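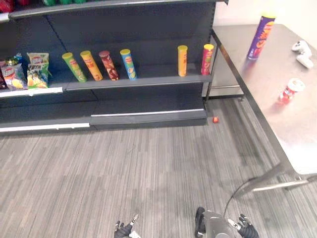 Chapter 23
Keeping the Snack Shelf: Facing, Spacing and Filling Gaps

Chapter Goals

After studying this chapter, the student should be able to:
define facing, gap, bay and working surface as these terms are used in small-store practice;
inspect a shelf of mixed packages and record its condition on a shelf sheet;
choose a suitable place for cans, bags and cups;
return a shelf to its plan after trading or after practice.

Key Terms

bay, facing, gap, kick plate, label rail, planned space, shelf sheet, working surface

23.1 The Shelf as a Unit of Work

Chapter 22 dealt with the receiving of goods and the checking of cartons against the delivery note. The present chapter begins where the carton has been emptied. Its subject is the shelf, which in a small store is both the place of storage and the place of sale. A large store may hold several cartons of an item in a back room. The small store seldom has this choice, and most of what it owns is in front of the customer.

The Cimholm method, which is followed throughout Part Four, treats each shelf as a separate unit of work. A shelf is inspected, corrected and signed for before the next one is begun. The worker does not move from bay to bay collecting small faults. Students who have been trained under other methods may find this slow at first.

A bay is one section of shelving between two uprights. Bays are often joined side by side, and a shelf level may run on from one bay to the next. The label rail is the strip along the front lip of a shelf in which prices are shown. The kick plate closes the space between the lowest shelf and the floor. Each of these parts has its own line on the shelf sheet.

23.2 Packages and Their Behavior

Packages differ in how well they keep their place. The student should learn to sort them by shape before sorting them by brand or flavor.

Rigid cans. The tall chip can with a plastic lid stands on a small round base. It makes good use of height and shows its label well when turned to the front. It is also easily tipped, and once on its side it may roll. Cans of one height should stand together, with labels forward and lids pressed down fully.

Bags. A chip bag has no firm base. It may be laid flat, leaned against its neighbor or stood upright where there is support on both sides. Bags should not be stacked so deeply that those beneath are crushed.

Cups. A paper cup or small round food container is light and gives way under pressure. It should be held around the body with even force and should not be pinched at the rim. Many cups carry their design around the whole side, so that the worker must look for the main picture or name in order to find the front.
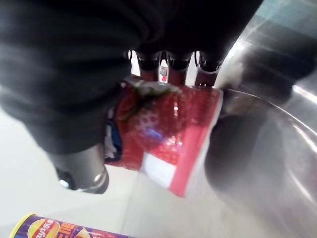 Figure 23.2 A red container with a strawberry design, held at a slant.

When a cup is moved, it should be kept upright wherever the contents could shift. A tilted cup is acceptable only when its lid is sealed or when the cup is known to be empty. Workers in stores with a drinks counter must be especially careful to keep stock cups and serving cups apart - the two are easily confused once they have left their sleeves.

23.3 Facings and Gaps

A facing is one package seen from the front of the shelf. Six cans in a single row give six facings, whatever the depth of stock behind them. A gap is a space in the row where the plan calls for a package and none is present.

Gaps are not always faults. The plan may leave a planned space between two groups of goods, or hold a place open for an item on order. The worker must therefore read the plan before closing a gap. In the Flurncombe exercises at the end of this chapter, students are given a row of cans with one open space and are asked to state which entries on the shelf sheet would justify leaving it.

Where a gap is to be closed, move the cans from the side nearest the gap. Keep the order of colors and flavors. Straighten any can that leans, and leave enough room between cans for a hand to lift one without disturbing the next.
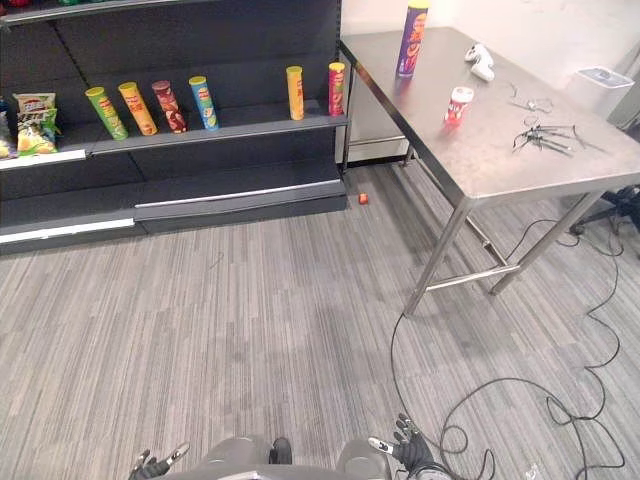

23.4 The Working Surface

Goods taken from the shelf need somewhere to stand while the shelf is being put right. A stainless steel table placed next to the shelving serves well. It wipes clean, it bears weight, and it allows the worker to turn from one to the other without carrying stock across the floor.

The working surface should be treated as part of the job. Before work begins, tools, cables and personal items are to be moved to one side or taken away. Packages brought to the table are set upright, away from the front edge. Tall cans are placed toward the back and short containers toward the middle, where they can be reached without leaning over the others.

The floor is checked at the same time. Any small object lying near the base of the shelving or the legs of the table is picked up and identified. If it is a scrap of food or packaging, it is discarded and the fact is noted.

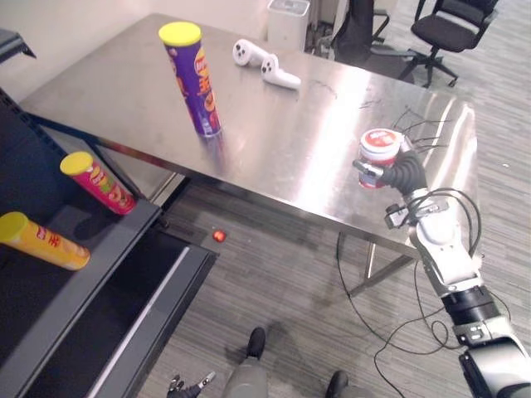 Goods that remain on the table at the close of work are the most common cause of error on the shelf sheet. They have left the shelf and have not reached the customer, and a worker counting in haste will record them in neither place. The Pettigrew sheet, Form 602, provides a separate column for stock on the working surface. This column must be filled in even when the entry is zero.

Cans found lying on their sides are set upright and examined before they are returned. A dented can, or one whose lid has come loose, is set apart for the supervisor.

23.5 Order of Work

The following order is recommended for a single shelf.

1. Read the plan and the shelf sheet.
2. Clear the working surface.
3. Remove goods that are out of place.
4. Wipe the shelf and the label rail.
5. Return goods by shape, then by flavor.
6. Check the floor and the kick plate.
7. Enter the count and sign.

Stores using the Skonow plan carry out steps 1 and 7 with two workers. The reasons for this are taken up in Chapter 26, together with the treatment of stock losses.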